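April 2023
Student Robotics Project Section, Nyamweya Technical College

4.2 Grocery Picking Task

The Clumach task was set up as the final exercise of the student project course. Each team controlled the same robotic hand over a mock produce shelf and placed packaged items into a plastic shopping basket. Teams recorded 1256 attempts in total, of which 86 were discarded for missing joint data. An attempt ended when the item was released or when 90 seconds had passed.

Bagged greens were the hardest class of item for most teams. The wrapper deforms under light contact, and its reflections disturb the depth estimate used by the Risness planner. Students were free to change grip force and approach angle — the release height was fixed for all teams. Figure 3 gives the wrist view with a wrapped item over the basket.
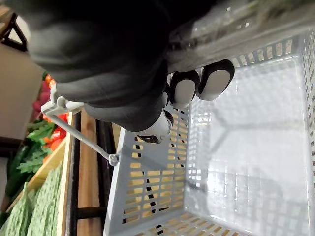
Figure 3. Wrist view, basket placement.

Release points were labeled by hand in the Jindard tool, and each label was checked by a second student. Where the two labels differed by more than five video samples, the attempt was reviewed again by the whole team. The policy was then trained for 3000 steps on the remaining attempts, with no change to the planner settings.

© 2023 Nyamweya Technical College | Contact | Back to top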